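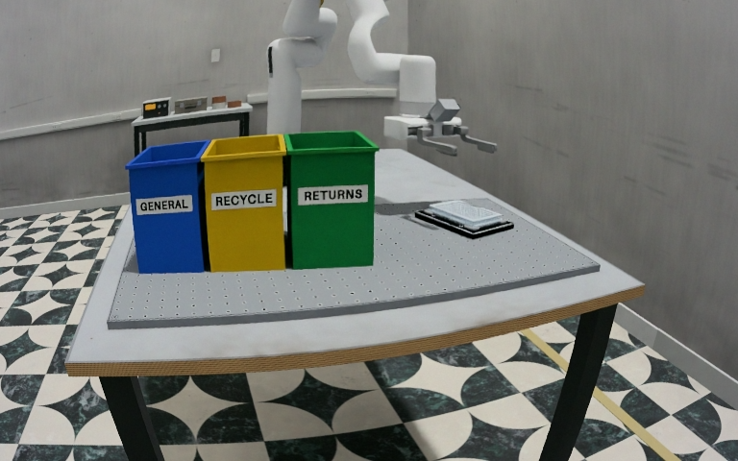
Adjoa Zakaria wrote in under my last post to ask why her success rate jumps all over the place when she swaps the order of the bins, and whether she just needs more demos. Maybe, Adjoa! But try shuffling first, it's cheap. I've been doing it in Jemska, our simulated sorting bench, and this is the whole recipe as I run it now.

Step 1. Pull the layout out of the task

My first task file (I called it Drusa) had the bin positions typed straight into it. Bad idea. The policy learned that a rack goes "over there" and paid no attention to color or label. So move every position into its own small config file, and let the task ask for a bin by name. Do the same for the rack. I let it slide and turn a little on the board at every reset, and I keep

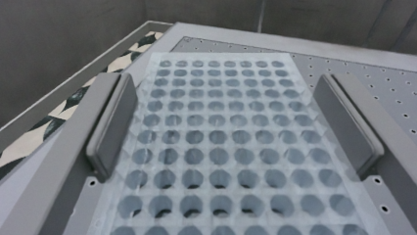
the turn small at first, just enough that the fingers have to line up with the long sides before they close. If you go wild with the angle on day one, your scripted expert will miss grasps and you'll spend the evening cleaning up junk demos (ask me how I know).

Step 2. Collect with the shuffle on

Set a new seed for every episode and save it with the episode! You'll want to replay the odd ones later. I collected 1500 demos this way and kept 1277 after filtering out dropped racks and timeouts. Save a room view along with the wrist view, even if you only train on one of them. When something looks strange up close, the wide view usually clears it up in a second.

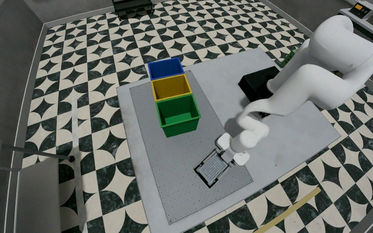
Step 3. Hold some layouts back

Before training, set aside a batch of layouts the policy never gets to see. Mine is 144 episodes. Run your evaluation there and nowhere else, and log two numbers separately: did it pick up the rack, and did it pick the right bin. My pick score barely moved after shuffling, but the bin score on held-back layouts went way up.

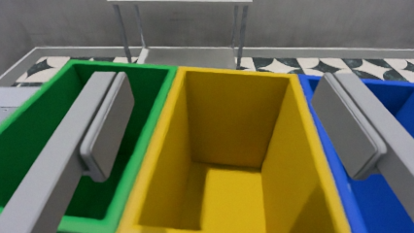 Lighting is the next thing I'd randomize, and I wish I'd done it sooner. Kojo Aryee kept telling me the shadows were too tidy. Look at the floor of the yellow bin from the wrist, with that dark strip down the left side and a hard edge where the bright part starts. A network can lean on an edge like that to work out where it is. Move the light a bit per episode, soften it now and then, and rerun Step 3 with the same seeds so you can compare. I'm still running mine, and I'll add the scores to this page when they're in.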